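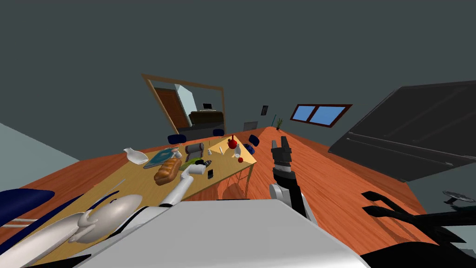

Subject: Re: [walkers] Canal path, which bank and where to eat

Hello all,

Sorry for the slow answer, I've been away from the computer since we got back and there were 83 unread messages from this list alone (most of them on the subject of socks, which I enjoyed very much, thank you). Ward asked a proper question so he deserves a proper reply. I'll quote him first so that people who deleted it can follow.

Ward Vandenberghe wrote:
> Dear walkers,
> My wife and I are thinking of doing the canal from Nilton down to
> Plarkska in July, all of it, staying in rooms and not camping. We
> are both slow and I have one bad knee. I have three questions.
> 1) The old guide says to keep to the east bank the whole way. The
> map in the library shows the path on the west bank after the
> second lock. Who is right?
> 2) Is there anywhere to eat between Jindach and the end? The guide
> mentions an inn but it was printed a long time ago.
> 3) Does one need to book rooms, or can one just arrive?
> Any recent news would be most welcome. We have good boots.
> Ward

Ward, good boots are a fine start! We did the same stretch last month, the two of us plus my sister for the first half, so this is fairly fresh, though I should say I keep terrible notes and half of what follows comes off the back of a bakery bag.

On the bank question, the map in the library is right and the guide is wrong, or at least it's wrong now. You set off from Nilton on the east side, past the boatyard and the allotments, and it's lovely and flat and you think the guide can be trusted. Then comes the second lock. The east bank carries on for a bit, just long enough to give you confidence, and then it goes into a bed of nettles as high as my shoulder and stops at a fence. We met a man coming back out of it with his sleeves pulled down over his hands. Cross at the lock itself, there's a footbridge on the upstream side with a handrail, and stay on the west bank until the brick aqueduct. After the aqueduct you can walk either side, and I'd go back to the east for the shade.

About your knee, the only steep bit is the ramp down from the aqueduct, which is cobbled with raised bricks set across it for the horses. My sister went down it sideways like a crab and was perfectly all right. If you don't fancy it there's a lane that goes round by the farm. It adds twenty minutes and there's a dog, but the dog is on the far side of a gate and only wants to tell you things.

Now food. I'm afraid the inn has gone. The building is still there and still says INN in big letters on the end wall, which is cruel when you've been walking towards it for an hour. It's been a private house for years by the look of it, with a trampoline. So, between Jindach and Plarkska there's nothing hot at all unless the lock cottage is open, and the lock cottage keeps its own hours. When we went by at half past ten in the morning there was a hatch open and a woman selling tea and a very solid fruit loaf, two slices to a bag. A couple we met that evening had passed at three and found it shut.

What I'd do is buy lunch in Jindach before you leave. There are two shops. The one by the church is nearer but it's mostly birthday cards and tinned fruit. Go up the hill to the bakery, which opens early and does a cheese and onion roll that kept me going till supper. Get there before nine, as the school crowd clears the shelves. They'll fill a flask for you if you ask nicely, and I did ask nicely, and I got a free bun as well.

Water is easier than food. There are taps at the boatyard in Nilton, at the second lock, and behind the public toilets in Jindach. The one at the aqueduct has a notice on it saying not to drink, and I wouldn't.

As for rooms, book the first night and the Jindach night, and take your chances at the end if you like that sort of thing. We rang ahead for Jindach only two days before and got the last room in the place over the ironmonger's. It was clean and the bed was good, and the window looked out on the back of the fire station. Breakfast was huge. Ask for a room away from the stairs, the landing creaks like a ship and everybody gets up early. At Plarkska there's far more choice and we walked in at five in the afternoon and had no trouble, but that was before the school holidays. In July I think I'd ring.

Benoît Deschamps asked on here in the spring how long each leg takes, and I never answered him either, so Benoît, this bit is for you too. We took four days, which was lazy. My sister's husband has one of those watches, which she had borrowed, and it told her she'd done 3,079 steps before she'd even found the canal, owing to a wrong turn out of the station for which I accept full responsibility. (Turn LEFT out of the station. The sign points right. The sign is for cars.) The second day is the long one and I'd start it early. The third is very short and could be joined on to the fourth by anyone brisker than us, but then you'd miss sitting by the wide basin watching the boats turn round, and I could have done that all week.

Some odds and ends while I have the bakery bag in front of me:

The bus back from Plarkska goes from outside the post office and not from the bus station, which I can't explain. It takes coins or cards. If you miss the twenty past four you'll be waiting until after six, so have a book with you.

The path between the aqueduct and the basin had a lot of loose gravel put down recently. Good for mud, bad for small stones getting in over the top of your boots. Gaiters if you own them. I don't, and stopped every hundred yards to empty one foot or the other.

Cyclists are mostly polite. Most of them ring. A few of them ring when they're already level with your elbow, which is no use to anybody.

Herons all the way along, and one kingfisher which I missed because I was emptying my boot. My sister has been very gracious about it. She has only brought it up at every meal since.

There's a new noticeboard by the second lock with a map of the whole canal under glass, and it shows the change of bank correctly, so if you forget all of this you'll still be fine. It had a card pinned up saying that the towpath below the basin would be closed for a while in the autumn for work on the wall. No dates on it, and I didn't think to copy down the telephone number. If anyone is passing, could you look? I know a few people were planning an October trip.

I also have the old guide with all my corrections pencilled in the margins, if you'd like to borrow it, Ward. It has been rained on and pages 100 to 104 have come out, but they only cover the town trail in Plarkska and you can get a leaflet for that at the library there. I can put it in the post this week if you send me your address (off list, please, the whole world doesn't need it). I'd like it back by the end of the summer as I've promised it to my neighbour.

One more thing on boots, seeing as you mention them. If yours are new, do a few long days in them before you go. The second leg has a good long stretch of hard tarmac where the path goes through the industrial estate, and that's where mine started to rub. It's a dull stretch too, all loading bays and buddleia, but there's a bench at the far end of it under a big willow and we ate our rolls there in complete silence for a quarter of an hour.

Do write and tell us how it goes, and if the fruit loaf woman is at her hatch, please buy a bag for me and eat it on my behalf.

All the best, and mind the nettles,
Maureen

P.S. To whoever asked about dogs on the canal bus: yes, on a lead, no charge. The driver gave ours his own seat cushion.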